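Purkholm Ward Two Party Branch
Minutes of the June meeting, taken by Joana Esteves

We got going a little after 7, once the side door had been unlocked and everyone had stopped talking about parking. I counted 30 members, so we had a quorum with room to spare. Leonor Quintela chaired. I took notes by hand, so if I've mangled your remarks, write to me and I'll fix them before these get approved.

Last meeting's minutes: approved with one change. I had Cordeiro down as voting for the bus motion and he abstained. Sorry!

District leadership. This ate up most of the evening. Leonor read out the letter from the district office, and it says the leadership question is closed until after the council election. Some people were happy with that and some really weren't. Cordeiro said we've been told "closed" before and then read about a new chair in the paper the next morning. I said (and I'm minuting myself here, which feels odd) that I'd like to hear it from the district chair in person. Moved and seconded that we invite the chair to our next meeting. Carried, with 2 against.

Council candidate. Lunard is the only name so far. Nominations stay open until the end of the month. Leonor reminded us that a nomination needs signatures from paid-up members, and that a text message saying "put me down" isn't a signature. I may have been guilty of that one.

Petition on the Pronow contract. We have 759 signatures against renewing the parking contract without a public hearing. The clerk wants the original sheets, no copies, so please bring me anything still sitting in your car. Lunard asked if we could go on collecting after we hand them in. Leonor will find out. 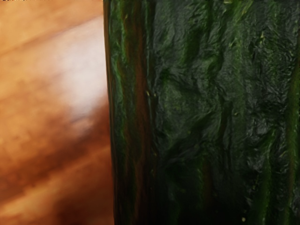

Summer supper. Tickets stay at the same price as last year, and Leonor has the hall from 5 o'clock. We went back and forth on the menu for far too long, but it's cold food again, and I've put myself down for the cucumber salad. I like the dark green ones with the wrinkly, bumpy skin, and I leave the peel on, so speak up now if that bothers you. Lunard is doing bread. We still need two people for dishes.

Money. We agreed to spend up to $50 on printing the supper flyers. No objections.

Any other business: Cordeiro wants the folding chairs back from whoever borrowed them.

We wrapped up at 9:15. Next meeting, same room, and please use the side door.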